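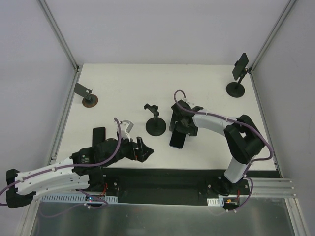 Benito Cordero replied that the Rovari Fund had never before refused a student who met the conditions, and that he did not wish to be present when it began.

His remark was entered in the minutes. The Lockyer Room was quiet for a time, and the clerk read the figures again. The fund had received 135 applications. It held money for 80 awards, and 77 had been approved before lunch. Three places remained, and four files lay on the table.

Simin Ranjbar, presiding, asked that the fourth file be read aloud. It had come from Grendberg, from a girl whose grades were excellent and whose family income had been left blank. In the space provided she had written that her father was at sea and that the amount would be known when he returned.

The rules of the fund required a figure. Mrs. Ranjbar observed that the rules had been drawn up in Brondotora, forty miles from any harbor. She proposed that the blank be read as zero until the contrary was shown.

Mr. Cordero asked which of the other three would then be declined.

The clerk was directed to close the window. Mrs. Ranjbar took the chairman's allowance form from her folder, wrote the girl's name across it in full, and passed it down the table for signature. Mr. Cordero signed second. The meeting adjourned at ten minutes past four, and the letters went out with the evening mail.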